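# れんが積み(組積と目地の話)

れんが積みというのは、焼いた土のかたまりを目地材でつなぎながら重ねて、壁や煙突やアーチをつくる技術のことです。ひとことで書けばそれだけなんですが、私はこの「それだけ」に長いことはまっていまして、この項目もつい長くなりました。興味のあるところだけ拾って読んでください。 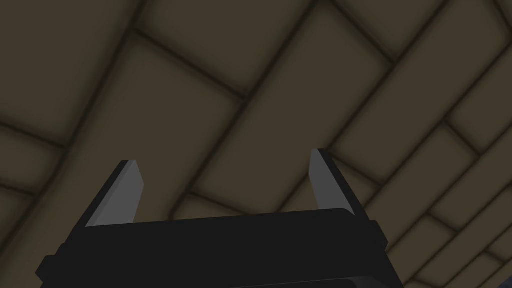 れんが模様の面(CG)

## 用語のはじめに

まず言葉の整理からいきます。れんがは直方体なので、向かい合う面が三組あります。いちばん広い面が「平(ひら)」、細長い面が「長手(ながて)」、いちばん小さい面が「小口(こぐち)」です。壁の表に長手が見えるように置けば長手積みの段、小口が見えるように置けば小口積みの段。この二つの組み合わせ方で、壁の模様はほとんど決まってしまいます。私は最初、長手と小口を何度も取り違えました。「横に寝ているのが長手、頭だけ出しているのが小口」と覚えたら間違えなくなりました。

れんがとれんがの間の線が目地(めじ)です。水平に通っているのが横目地、上下に立っているのが縦目地。縦目地が上の段から下の段までまっすぐつながってしまうのを芋目地(いもめじ)といって、構造を受け持つ壁では嫌われます。力が一列に集まって、そこから割れやすくなるからです。縦目地が段ごとにずれているのが破れ目地(やぶれめじ、馬目地とも)で、れんが積みのいろいろな流儀は、つまるところ「どうやって縦目地をずらすか」の工夫だと私は思っています。

半端なれんがにもちゃんと名前があります。長さを四分の三にしたものが七五(しちご)、半分が半枡(はんます)、四分の一が二五分(にごぶ)。長手方向に細長く割ったものは羊羹(ようかん)。初めて聞いたとき、名前がかわいすぎて笑ってしまいました(でも見れば納得の形なんです、本当に羊羹!)。羊羹をさらに半分の長さにすると半羊羹。お茶の時間みたいですが、現場では大まじめに使われてきた言葉です。

## 寸法のこと

日本で普通れんがと呼ばれるものは、長さ210ミリ、幅100ミリ、厚さ60ミリが標準です。この数字、よく見ると気持ちがいいんですよ。幅を二つ並べて間に目地を10ミリとると、ぴったり長さと同じになる。小口二つと目地ひとつで長手ひとつ。この関係が崩れると、長手の段と小口の段を重ねたときに縦目地がだんだん逃げていって、壁の端で帳尻が合わなくなります。

明治のころの日本では寸法がまだそろっておらず、東京形、並形、山陽形など、地域や工場の系統ごとに少しずつ違う規格が並んでいました。ですから古いれんがを測ると、建てられた時代や産地の手がかりになることがあります。ただし焼きものなので、同じ窯から出ても縮み方がばらつきます。一つ測って決めつけるのは危ないです。私も一度やらかしまして、一個だけ測って「これは並形だ」と友人に言い張ったあと、隣を測ったらもう別の値でした。

国が変われば寸法も変わります。イギリスの現行の標準は215×102.5×65ミリ。日本のものより少しだけ大きくて、持つと手のひらにどっしりきます。どこの国でも幅はたいてい片手でつかめる範囲におさまっていて、もう片方の手には鏝(こて)がある。人の手が寸法を決めたと考えると、壁を眺めるのがちょっと楽しくなりませんか。

## おもな積み方

### 長手積み

すべての段を長手だけで積み、段ごとに縦目地を半分ずらす積み方です。壁の厚みはれんが一枚の幅(半枚積み)になります。塀の化粧や、建物の外側に貼りつけるように立てる薄い壁でよく見かけます。絵に描いてと頼まれて、たいていの人が描く「れんがの壁」はこれですね。

単純なだけに、ずれが目立ちます。半分ずらしのはずが三分の一になり、四分の一になり、という塀が近所にもあって、私は犬の散歩のたびに立ち止まってしまいます。意図して三分の一ずつずらす流儀もあるので、ずれているから下手とも言えないんですが。

### 小口積み

表に小口だけを並べる積み方で、ドイツ積みとも呼ばれます。れんがは壁の奥行き方向に寝ていて、見える幅が小さいぶん、曲がった壁にとてもなじみます。円筒形の煙突や、建物の丸い角に向いているのはこのためです。長手で曲線をつくると、角ばった折れ線に見えてしまいます。

東京駅の丸の内駅舎の外壁も、小口の大きさの化粧れんがが並んだ姿で知られています。あちらは構造用のれんがの表に薄い化粧れんがを張ったもので、純粋な小口積みとは事情が違いますが、小口がびっしり並んだときの細かな肌合いを知るにはいい建物です。

### イギリス積み

長手だけの段と小口だけの段を、一段おきに重ねる積み方です。横縞のように段の性格が交互に変わるので、慣れれば遠くからでもわかります。角のところに羊羹を入れて縦目地をずらすのが基本形。

丈夫で、積む手順も覚えやすく、日本でも鉄道の橋脚やトンネル、倉庫や工場に広く使われました。ローカル線の車窓から古い橋台が見えたら、私はほぼ反射的に「長手、小口、長手、小口」と数え始めます。同行者には評判がよくありません。

### オランダ積み

イギリス積みとそっくりで、長手の段と小口の段が交互にくるところまで同じです。違いは角の納め方で、羊羹のかわりに七五を長手の段の端に使います。壁の真ん中だけ見ていても区別がつかないことが多いので、角まで歩いていって確かめてください。

なお、このあたりの呼び名は国によってずれがあります。英語で Dutch bond と書いてあるものが、日本語の「オランダ積み」と同じ納め方を指しているとは限りません。日本の本に出てくるオランダ積みは、英語の本だと English bond の変種として説明されていたりします。翻訳ものを読むときは名前より図を信じるのが安全です。

### フランス積み(フランドル積み)

一つの段の中で長手と小口を交互に並べる積み方。上下の段では、長手の真ん中に小口がくるように配置します。十字の模様が浮かんで見えて、私はこれがいちばん好きです。えこひいきと言われてもかまいません。

英語では Flemish bond、つまりフランドルの積み方です。日本では「フランス積み」の名で定着していて、フランドルとフランスの取り違えから生まれた呼び名だとよく説明されます。富岡製糸場の建物がこの積み方で、木の骨組みの間をれんがで埋める木骨れんが造と組み合わされています。フランス人技術者の指導で建てられたことも、呼び名の印象を強めたのかもしれません。

見た目の華やかさのかわりに手間がかかります。段ごとに長手と小口を持ち替え、しかも上下の中心を合わせ続ける必要がある。イギリスでは十七世紀ごろから住宅の正面に好んで使われ、正面だけフランドル、側面と裏は別の積み方という家も珍しくありません。

### アメリカ積み

長手の段を数段続けて、そのあとに小口の段を一段はさむ積み方です。五段ごと、あるいは6段目ごとに小口を入れる例が知られていて、コモン・ボンドとも呼ばれます。小口の段は壁の表と裏をつなぐ役目をしています。小口を減らせば早く積めるので、工場や倉庫のように面積の広い壁に向いていました。

### 庭園壁積み

これはイギリスの塀めぐりをする人にはおなじみの型で、庭の囲い壁に使われたことからこの名があります。長手を三段ほど続けて小口を一段入れるもの、一つの段の中で長手を三つ並べて小口を一つ入れるもの、と二通りの系統があります。塀は両面が見えるのがやっかいで、壁を貫く小口が多いと、長さのばらつきがそのまま裏側のでこぼこになる。小口を減らせば裏もきれいにそろえやすい、という理屈です。よく考えてあるなあと感心します。

## ベムソープの長い塀

庭園壁積みの話が出たので、私がいちばんよく通った塀のことを書かせてください。ベムソープ(Bemthorpe)という村のはずれに、果樹園を囲んでいた古い塀が残っています。残っている長さは415メートル。途中で積み方が変わるんです。東側は段ごとに性格が分かれるイギリス式の庭園壁積みで、果樹園の門を過ぎたところから、一段の中に長手と小口が混じるフランドル式になります。

境目は斜めの階段状にかみ合わせてあります。あとから壁を延ばすつもりで端を階段状に残しておくのを、英語ではレーキング・バックといいまして、まさにその形です。最初に見たときは門の日陰だったので気づかず、三度目の訪問でようやく気づきました。悔しかった!

この塀を案内してくれたのが、村で左官の仕事をしているギ・ヒョンソ(Hyun-seo Ki)さんです。ギさんによると、東側のれんがは近くのバルサイド(Balside)の粘土、門から西は別の土だそうで、たしかに西側のほうが黄みが強い。鉄分と石灰分の違いで焼き色が変わる、という話は後の節でします。

西の端の81メートルは、一度くずれて積み直された部分です。積み直しのときに硬いセメントモルタルが使われてしまい、れんがのほうが先に傷んで、目地だけが格子のように飛び出しています。修理の教科書に載せたいくらいの見本なのですが、見ていると胸が痛いです。

## 目地材

目地のモルタルには、大きく分けて石灰系とセメント系があります。石灰モルタルは消石灰と砂を水で練ったもので、空気中の二酸化炭素を吸ってゆっくり固まります。やわらかくて湿気をよく通し、壁が少し動いても細かいひびで逃がしてくれる。セメントモルタルは強くて固まるのも早いかわりに、やわらかい古れんがと組み合わせると相性が悪いことがあります。

理由は水の通り道です。壁に入った雨水は、いちばん抜けやすいところから乾いていきます。石灰目地なら目地から抜ける。目地が硬くて詰まっていると、水はれんがの側から抜けるしかなくなり、塩分がれんがの表面近くで結晶になって肌をはがしたり、寒い土地では凍って表面が飛んだりします。ベムソープの西の端で起きているのがこれです。

「目地はれんがより弱く」という言い方を、私は修理の講習でハン・ジュウォン(Ju-won Han)先生から教わりました。先生の講習は座学がほとんどなくて、朝から目地掘りです。古い目地をのみでかき出して、深さをそろえて、霧吹きで湿らせて、押しこむ。これを延々とやります。翌日は握力がゼロになりまして、朝ごはんの箸が持てませんでした。

### 目地の仕上げ

目地の表面の形にも種類があります。平らにそろえる平目地、れんがの面より引っこめる沈み目地、鏝でなでて丸くくぼませるくぼみ目地、上側を引っこめて斜めにする斜め目地、逆にかまぼこ形に盛り上げる覆輪目地(ふくりんめじ)。このうち覆輪目地は、東京駅の復原工事で名前を知った方も多いと思います。縦横の交点をきれいに見せるには相当な腕がいるそうで、私の練習台の覆輪目地は、ただの太ったミミズでした。

沈み目地は影が濃く出て格好いいのですが、れんがの上の縁に水がたまりやすいので、雨の強くあたる外壁では注意がいります。くぼみ目地は表面が押さえつけられて締まるので、風雨に対しては堅実な選択です。

### 目地の色

模様の印象は目地の色でずいぶん変わります。赤いれんがに白っぽい目地なら一つひとつの形がくっきり出るし、れんがに近い色の目地なら壁全体が一枚の面に見えます。イギリスにはタックポインティングという手の込んだ技法があって、れんがと同じ色の目地を平らに詰め、その上に細い白い線を盛る。不ぞろいなれんがでも、遠目には寸分たがわぬ精密な壁に見えるわけです。お化粧だと笑う人もいますが、私はあの細い線を引ききる集中力に拍手を送りたいです。

## 焼き色と土

れんがが赤いのは、粘土の中の鉄分が酸素の多い炎で焼かれて酸化鉄になるからです。石灰分が多いと黄色やクリーム色に寄っていき、酸素の足りない炎で焼くと青黒い色になります。火の近くに置かれて強く焼けすぎたものは、濃い紫や黒に近くなり、表面がガラスのように光ることもあります。日本で焼過れんが(やきすぎれんが)と呼ばれるものは吸水が少なくて硬いので、土に近い部分や水のかかるところに使われました。

焼き色の違いを模様に利用することもあります。フランドル積みで小口だけ濃い色にすると、壁一面に市松に近い点々が出ます。もっと凝ったものだと菱形の網目模様(ダイアパー)になり、チューダー時代の館によく見られます。設計図どおりに濃い小口を差しこんでいくのですが、一つ間違えると菱形がゆがむ。実物を見に行くと、たいていどこかに間違いが見つかって、私はそこを見つけるとほっとします。

## 作り方の移り変わり

古くは型枠に粘土を手で押しこみ、余りをそぎ落として抜く、手抜きの成形が中心でした。手抜きのれんがは表面に細かなしわや縮緬のような跡が残ります。機械になると、練った粘土を口金から帯のように押し出し、ピアノ線で切る方法が広まりました。切断面には線の走った跡がうっすら弧を描いて残るので、平の面が見えるれんががあれば、見分けの手がかりになります。

窯も変わりました。大きな変化はホフマン窯です。輪のようにつながった焼成室に火を順ぐりに送り、前の部屋の余熱で次の部屋を温めながら、火を消さずに焼き続ける仕組み。それまでの窯は一回ごとに冷まして詰め替えていたので、燃料も時間もたいへんな節約になりました。日本にもいくつか残っていて、埼玉の深谷や栃木の野木のものが有名です。中に入ると天井が低く丸くて、声が妙に近く聞こえます。

バルサイドには、地元の人が野焼きと呼ぶ簡素な窯の跡があります。窯といっても建物ではなく、乾かしたれんがそのものを積み上げて中に燃料の通り道をつくり、外側を泥で塗って焼く方式。焼き上がりは場所でまちまちで、外側は生焼け、真ん中は焼けすぎになります。ギさんのお話では、生焼けのものも捨てずに豚小屋の間仕切りに回したのだとか。

## 積む道具

基本の道具は少ないです。れんが鏝、水糸、水平器、下げ振り、目地鏝、れんがを割るためのたがね。あとは段の高さを刻んだ木の棒で、日本語では遣り方の「貫」や「ばか棒」などと呼ばれるものを使います。ばか棒という名前はひどいですが、目盛りを読まなくても合わせれば必ず同じ寸法が出る、頼もしい棒です。

水糸の張り方は、何度習っても奥が深いと感じます。両端の角を先に数段積み上げて、その間に糸を張り、糸にれんがの上の縁を合わせていく。糸にれんがが触れると押されて線がふくらむので、紙一枚ぶん離しておくのがこつです。長い壁では糸が自分の重さでたるむため、途中に小さな受けを置きます。

鏝は、ハムさん(ハム・ウンソン、Eun-seong Ham)という鏝好きの知人にすすめられて、スギヤマ(Sugiyama)の桃形のものを使っています。柄が細くて私の手にはよく合います。ヴォクリー(Vokley)のものも借りて試しましたが、こちらは先が長く、モルタルをたっぷりすくえるぶん手首がつらい。体格のいい方ならヴォクリーのほうが早いと思います。道具の話を始めると一晩終わらないので、ここまでにします。

## 実際にどれくらい積めるか

よく聞かれるのですが、慣れた職人さんなら、まっすぐで開口部のない薄い壁で一日に600個というのが、私が現場で聞いた数です。私が講習で同じ壁に挑んだときの成績は、ここには書きません(書けません)。窓があれば減り、アーチがあればもっと減り、雨が降ればゼロです。

数をかせぐには、れんがを置くまでの動きを減らすのが効きます。モルタルの舟とれんがの山を壁から一歩の距離に置く。れんがは表にしたい面をそろえて積んでおく。乾ききったれんがはモルタルの水を吸いすぎるので、前もって水をくれておく。ただし水びたしにするとれんがが泳いで、今度は糸にのりません。この加減は土の種類でも季節でも違って、教わっても自分の手で失敗しないと覚えられませんでした。

## アーチと開口部

窓や扉の上をどう支えるかは、れんがの壁でいちばん頭を使うところです。れんがは押される力には強く、引っぱられる力には弱い。だから横にまっすぐ渡す梁には向かず、アーチにして力を全部押す力に変えてしまいます。

半円アーチはわかりやすいですね。弓形に浅く張ったものは欠円アーチ(櫛形アーチ)といって、明治の工場の窓でよく見ます。見た目がほぼ平らなものもあり、フラットアーチとかジャックアーチと呼ばれます。平らに見えても一つひとつのれんがは扇のように傾いていて、ちゃんと左右へ押し合っています。上質な仕事では、やわらかいれんがをこすってくさび形に整え、糸のように細い石灰の目地で合わせます。

アーチを組むあいだは、下から木の型枠で支えておきます。最後に入る頂上のものが要石(れんがでも便宜上こう呼びます)。型枠を外すときには、くさびを少しずつ緩めて、ゆっくり荷重をのせていきます。

斜めに線路や水路をまたぐ橋では、アーチの中のれんがをねじれたように積むことがあります。「ねじりまんぽ」という名前で、京都の琵琶湖疏水に関わるトンネルが知られています。下に入って見上げると、れんがの列が斜めに渦を巻くようで、まっすぐ歩いているのに体が傾く気がします。

## 地震と日本のれんが

日本のれんがの歴史で避けて通れないのが地震です。明治二十四年の濃尾地震で多くのれんが造が被害を受け、そのあと鉄の帯や棒を壁に組みこむ補強が試みられました。そして大正十二年の関東大震災。浅草の凌雲閣が途中から折れた話は有名です。これを境に、大きな建物の主役は鉄筋コンクリートへ移っていきます。

一方で、いま私たちが見ている古いれんが建築は、そういう地震をくぐってきたものでもあります。残った建物を調べると、壁が厚い、開口部が小さい、モルタルの質がよいなど、それぞれに訳があります。現在は壁に穴をあけて鋼棒を通したり、内側に鉄骨の骨組みを添えたりして、外観を保ちながら使い続ける例が増えました。古い塀については話が別で、控え壁も鉄筋もない高いものは危険なことがあります。見に行くときは寄りかからないでくださいね。

## 見分け方の手順(私の場合)

散歩の途中で壁に出会ったら、私はまず離れて立ち、段の性格を見ます。どの段も同じか、一段おきに変わるか、一段の中で混じるか。次に角へ行って、羊羹か七五かを探します。そのあと目地に目を近づけて、白い石灰の粒が見えないかどうか。最後に、足もとや裏側など目立たないところへ回ります。裏は職人さんの普段着みたいなもので、表では見えない癖がよく出ています。

気をつけたいのは、見えている模様が構造とは限らないことです。薄いれんがタイルを張った壁でも、模様としてはどの積み方も再現できます。角で小口と長手がつながっているか、窓の縁で厚みが見えるか、このあたりが判断の材料になります。印刷した壁紙やシートにもよくできたものがあるので、喫茶店などでは触ってみるのがいちばん早いです(お店の方にひと声かけて!)。

刻印探しもおすすめです。平の面に工場の印が押されたれんががあり、解体や修理のときに見つかります。バルサイドのものには丸の中にBの字が入っていて、ペク・ハヌル(Ha-neul Baek)さんが拓本を集めています。印の縁が欠けた版と欠けていない版があり、使っているうちに型が傷んだのなら焼いた順番がわかるのでは、というのがペクさんの考えです。私は別々の型だった説に一票入れています。

## 関連する項目

- 組積造
- 石灰モルタル
- ホフマン窯
- 木骨れんが造
- クリンカー(焼過れんが)
- 迫持(せりもち)

## 改訂のメモ

2025年1月31日に、庭園壁積みとベムソープの節を書き足しました。マ・ボラム(Bo-ram Ma)さんから、オランダ積みの角の説明が前の版では羊羹と七五で逆になっているとご指摘をいただき、直してあります。ありがとうございました。2月にもう一度バルサイドへ行く予定なので、野焼き窯の寸法はそのあとで足します。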